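Scanning old press negatives – keep the contact sheets or not?

gadness_road
Joined: July
Posts: 30

I've taken over the negatives of Annick Leclerc, who shot for the Mirnley paper and then freelanced abroad for a couple of news agencies. Over 3,000 frames, nearly all 35mm black and white, cut in strips of six. The family wants a book and a small show in Plumden. My question is whether to scan the contact sheets first or go straight to the negatives. She marked the contacts in red grease pencil and some of the marks don't match what ran in the paper.

Manju Pal
Moderator

Contacts first. Flatbed, 300 dpi, in color so the pencil shows up. Name each file with the sheet number she used, even if her numbering has gaps. You can do the lot in a couple of evenings and then you have an index for everything else.

tri_x_pete

Disagree. The contacts will still be there next year. If any of those strips smell of vinegar, scan them now and do the sheets later. I lost a whole box by waiting.

gadness_road

No vinegar smell so far. Most of it was in glassine sleeves in a metal cabinet. The sleeves have gone yellow and two of the strips are stuck to theirs.
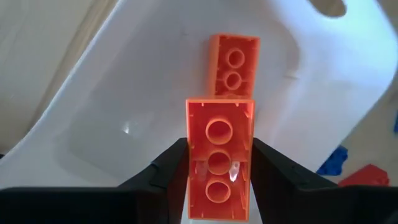 I also have her caption book, but it stops partway through one of the foreign trips. After that it's only a place name and a roll number, and sometimes the roll number is used twice.

Manju Pal
Moderator

Don't pull the stuck ones. Leave them in the sleeve and ask a conservator. For the doubled roll numbers add a letter, 14a and 14b, and write down that the letter is yours.

Chauhan

On the marks not matching: the picture desk made the pick, the photographer didn't. A red box means she liked it. I'd print her choices in the book and put the published ones in the back with the paper's date.

tri_x_pete

Not always. On a small paper she may have been the picture desk as well. Check the print run before you put that in a caption – people will quote it.

Chauhan

Fair enough, I was thinking of the agencies. For the Mirnley work he should go through the bound volumes at the library.

gadness_road

She, but yes. The library has them up to the merger. I'll start with the contacts and look at the strips for shrinkage as I go. Does anyone have a film holder for a flatbed that keeps curled strips flat? Mine bows in the middle.

tri_x_pete

Anti-Newton glass on top, emulsion side down. Flip the file afterwards.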